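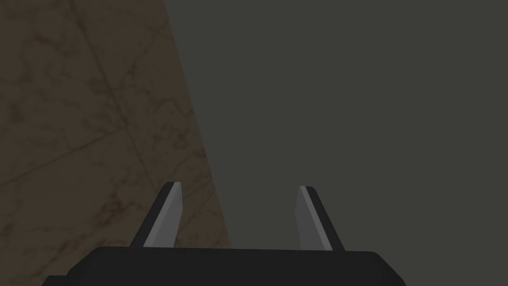
Rendered view with the two gripper fingers and the black gripper body.

Review: Dokico 100-liter forced-air drying oven, after 13 months in a small seed lab

I put off writing this for a long time. Every time I sat down to do it the oven would do something nice (or something irritating) and I'd think, well, let me give it another month and see. But a couple of people have written to me asking whether I'd buy it again, and I keep typing out the same long email, so let me put the whole long email in one place and you can skip to whichever part matters to you.

A little about how we use it. We're a small seed testing lab at Huenchumán, mostly grasses and clovers with a good run of beans in the fall, and the oven's main job is moisture. Weighed seed goes into lidded tins, the tins go in at 103 degrees Celsius, they stay in overnight, they cool in a desiccator and get weighed again. That's it. It's about the dullest procedure you can imagine and everything depends on the oven holding its temperature on every shelf until morning. We also dry glassware in it, and paper, and once in a while a tray of soil for a neighbor who asks very nicely.

Before the Dokico we had an old Clondden that was in the building when I started. I loved that oven. It had a dial with a worn patch where everybody's thumb went, and a mercury thermometer poking out of the top, and it ran a good bit hotter at the back than at the front, so we all learned to keep the tins in the middle and turn the tray around before going home. You can't really run a lab that way forever. When the door spring went and the part couldn't be found, I gave in and started reading catalogs.

We bought through Lorkby, who handle the Dokico line in our area. The ordering went smoothly. The delivery was a bit of an adventure! The crate is taller than you would expect from the outside measurements, so please measure your doorway and then measure it again with the crate in mind. Ours went in on its side as far as the hallway, got stood up, got unpacked there, and then went the rest of the way on a cart. Let it stand before you plug it in if it's come off a cold truck. The manual says so too, though it says it on a page nobody would look at until afterward.

Power: ours is the 240-volt version. I had assumed we could use the outlet the Clondden used and we couldn't, so there was an electrician to pay for, and I'd add that to your budget now if you're comparing prices. I believe the smaller model runs on an ordinary outlet, but I haven't used that one and can't tell you how it behaves.

Now, the heating. I was braced to be disappointed, and I'm happy to say I wasn't. It comes up to temperature at an easy pace and settles without that big swoop past the setpoint that the Clondden always did. We put loggers in it the first week, on the top shelf and the bottom shelf and back in the corners, and left them overnight, and the lines lay so close together on the chart that Cherry Mae Rivera, who was reading them out to me, asked whether I'd put the same logger in twice. We check it again every few months and it has stayed like that. For moisture work this is really the whole reason to buy a forced-air oven, and on this point I have no complaints at all.

Recovery after the door opens is good too. We try to load quickly, but there's always one tin whose lid has wandered off, and the temperature drops while you're hunting for it. It climbs back without fuss. We start our clock when the display is back at the setpoint and have never had to wait long enough to be cross about it. 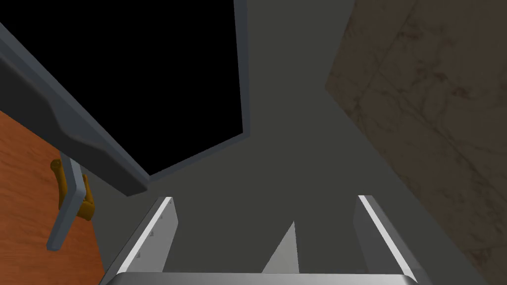
The fan is where I start to grumble a little. It's adjustable, and on the low setting it's a pleasant sort of hush that you stop hearing by midmorning. On the high setting it sounds like someone vacuuming in the next room. We keep it low for anything light, and I'd urge you to do the same if you work with fine seed, the very small grasses especially. The first time we dried an open dish of bentgrass on high we found it afterward in places we're still finding it. Entirely my own doing, and the lids were sitting right there on the bench.

The shelves are solid and they slide on rails that don't tip when you pull them halfway, which pleased me more than I can say after years of catching trays with my hip. You get a decent set in the box. Extra ones can be ordered and they're priced as though they were jewelry. We ordered one anyway. It fit perfectly, so I suppose I've forgiven them.

The controls I have mixed feelings about. There's a small screen with soft buttons beneath it, and whoever designed the menus clearly knew ovens very well and had perhaps not met anybody wearing gloves. Setting the temperature is easy. Setting the timer is easy once you know that you have to press and hold, and the first press does nothing, and the second press does something else. I wrote the sequence on a piece of tape and stuck it on the side, and I notice that the tape gets consulted even by people who tell me they don't need it. Programs can be saved and named. Ours are called MOISTURE, GLASS and DO NOT USE, and I'm afraid I no longer remember what the last one was for.

I do wish the timer would let you schedule a start. Overnight runs would be so much nicer if the oven could be warm and waiting when we walk in on Monday. A service person at Lorkby told me it's possible with an add-on module, and perhaps it is, but the quote for the module made me decide I could turn up early instead.

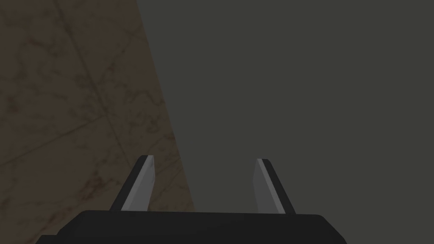

Cleaning has been easy. The inside corners are rounded and there isn't much for crumbs to hide in. The rails lift out without tools, and the back panel comes off with a few screws when you want to get at the fan housing (do this more often than you think, chaff is sneaky). The door gasket is the part I'd watch. Ours began to look tired at the bottom corner toward the end of the first year, and you could feel a little warm breath there if you held your hand near it. It was replaced under warranty with no argument, and fitting the new one was a matter of pressing it into the groove and saying a few words to it. I've bought a spare to keep in the drawer all the same.

Service in general has been friendly and a bit slow. I called twice in the first few weeks, once about the gasket groove and once about an alarm that turned out to be me. Both times I got somebody who knew the oven, and both times it was the following day before they rang back. If your work can't stand a day's wait, keep your old oven in the storeroom for a while. We did, and it made me feel calmer, even with no door spring.

A few odds and ends that didn't fit anywhere else. The outside of the door gets warm but I've never been startled by it. The vent slider on top is stiff and wants a firm push. The power cord leaves from the left side at the back, so think about that before you choose your corner, and leave more room behind it than the drawing suggests. The feet adjust, and ours needed it, the floor being what it is. The printed certificate that came with ours was tucked inside the manual and very nearly went out with the packing foam, so shake everything before you throw it away.

Would I buy it again? Yes, I would, for moisture testing and general drying, and I'd get the same 100-liter size. We fill it most days in the fall and rattle around in it come spring, and I wouldn't want it smaller. If you mainly need to dry glassware then you'd be paying for an evenness you won't notice, and a simple gravity oven would make you just as happy for a good deal less. If you need scheduled starts, ask for the price of that module before you fall in love with anything.

I'm giving it four stars out of five. The missing star is for the timer buttons and the price of a shelf. If anyone has managed to get quieter running out of the high fan setting, do write and tell me how, and I'll add it to the page.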